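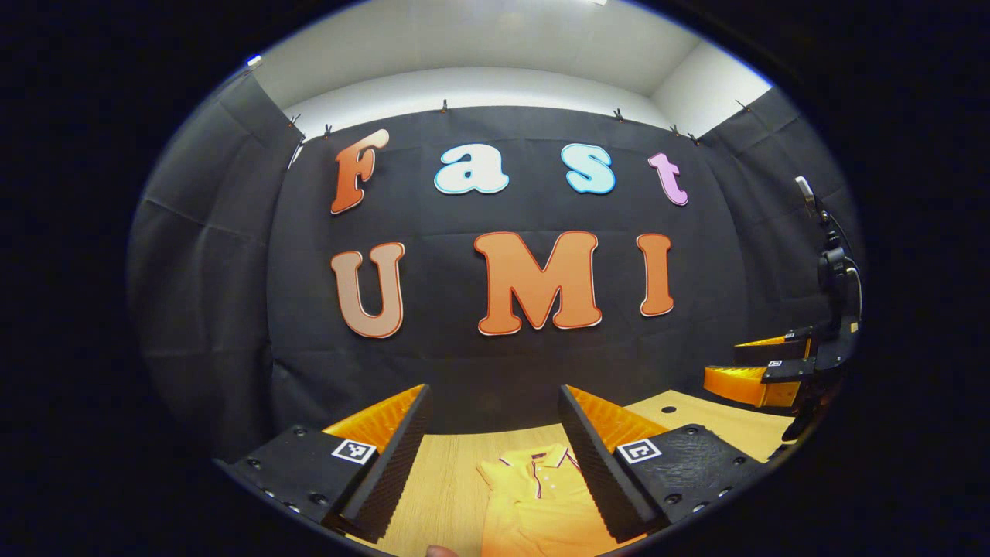 Pintér
Workshop and display tips, Provville

Black cloth, clips, big letters. Fast on top, UMI underneath. Few notes on doing a booth like this, typed quick between jobs, sorry for the spelling.

Creases first. Black shows every fold line once there's a bright light over it. You can see them here. If it bothers you, take the cloth out of the packet the night before and hang it over a door. Steamer is better than an iron, the iron leaves shiny patches on anything synthetic and then you have creases AND shiny patches. No steamer, use a spray bottle. Mist it, pull down on the hem, leave it alone till morning. Don't put letters on damp cloth.

Or live with it. From the aisle people look at the letters.

Clips. Middle first, then the corners, then fill in. If you start at one corner and work along you get a sag at the far end and have to do the whole lot again. Spacing doesn't have to be perfect. Put an extra one wherever it droops, two close together is fine if that's where the weight is. Spring clips from the hardware aisle hold better than the ones in the backdrop kit. Rubber tips if the wall is painted white, otherwise gray marks and you'll be there with a sponge at 6 pm.

Fold the top edge over double before you clip. Thicker grip, less tearing. Should of said that first.

Side walls. Separate pieces, not one huge cloth dragged round the corners. One huge one pulls diagonally from the top and the back wall never sits flat. Side pieces get diagonal folds too, but who's looking at the sides. Tuck the edge behind the back piece a hand's width so no white shows in the corner. If it still gapes, one safety pin from behind.

Letters. Lay them out on the floor before anything goes up. Whole name, both rows, then stand on a chair and look down. Take a phone picture of it. Work off the picture.

Start each row from the middle letter or the middle gap. For a four letter row, find center and put two either side. For a three letter row, middle letter goes on center and the others follow. Works with a big M nicely.

Masking tape along the baseline, take it off after. With bouncy cartoon letters you can cheat a bit, one sitting lower looks like it's meant to. Straight block capitals, no mercy, use a level.

Sizes. Small word up, big word down reads ok from a distance. Other way round looks like it's going to fall on you.

Color on black. Orange is easy, light blue and pink are fine. Dark red or navy disapear unless there's a pale rim round them. Cutting your own? Leave a white edge all the way round, finger width. Saves you on wobbly cutting too, the eye goes to the color and misses the scissors.

Sticking them up. Depends on the cloth.
Fuzzy cloth - hook tape on the back of the letter, rough side out. Press and go.
Smooth cloth - pins through from behind, or fishing line from the top rail.
Foam board - light, easy, dents if you look at it. Carry flat.
Card - curls at the edges overnight, glue a strip across the back.
Hot glue only if you never want the cloth back.

I did 500 paper flowers with hot glue once for a shop window at Pukard. Never again. The cloth went in the bin.

Light. Turn it on BEFORE you fix the letters for good. Overhead light throws a shadow under anything that stands off the cloth. Nice if you want it, messy if only half of them do it. Same amount of tape on each so they all stand off the same.

Lint. Black cloth collects all of it. Lint roller, last job, top to bottom. Keep one in the box. Mine has cat hair from November still on it, so buy refills.

Taking down. Letters off first, then clips, corners last so the cloth doesnt drop on your head. Roll the cloth on a cardboard tube, don't fold. Carpet shops give tubes away. Letters in a flat box with paper between, in spelling order, name of the booth on the lid. Clips in a jar. Count the clips? No, just weigh the jar in your hand, you'll know. I have over 400 and can never find ten.

More on rolling and storing cloth on the Nivari page, when I get round to it.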